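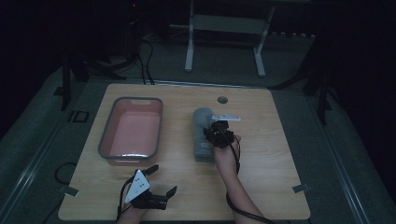 ## Look after the linkage first

Most of the arguments I hear about hand-held grippers are about software. Mine is about lint. At Aldale we run two of them at one table, one in each hand, and in January we lost more hours to sticky fingers and tired cables than to anything on a screen.

I think a folding station should be treated like any other machine. It needs a start-of-shift check, and the check should be written down. Norbert Malý wrote ours and it fits on one page. Clamps tight on the tabletop. Cables free from the wrist to the rack. Both jaws opened and closed by hand, slowly, before the power goes on.

Then the fingers. Towels shed, and plush is worse. The fibres work their way down to the pivots, and the jaws start to close a bit late. You can tune that out in the settings, and plenty of people do. I'd call that hiding a fault. A soft brush takes 60 seconds, and we do it after every 33 grasps on anything with a pile.

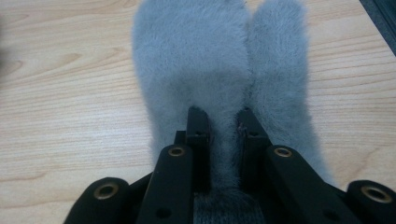 *Gripping plush just above the knit cuff. There are light specks of lint on the right fingertip.*

Pileo, who supply our spares, suggest changing the fingertips at 2000 cycles. I don't mind the number, but I'd sooner go by wear. A fingertip that only handles folded towels has an easy life. One that pinches thick pile all day does not, and a counter can't tell them apart.

The usual complaint is that checks eat into working time. They do. Ours takes 18 minutes, and the people at Mikuš think that's far too long – they skip the cable check altogether. I still wouldn't drop it. A worn cable gives you a fault that comes and goes, and you can spend a whole afternoon blaming the wrong part.

If you only have time for one job, clean the fingertips and write down what you found.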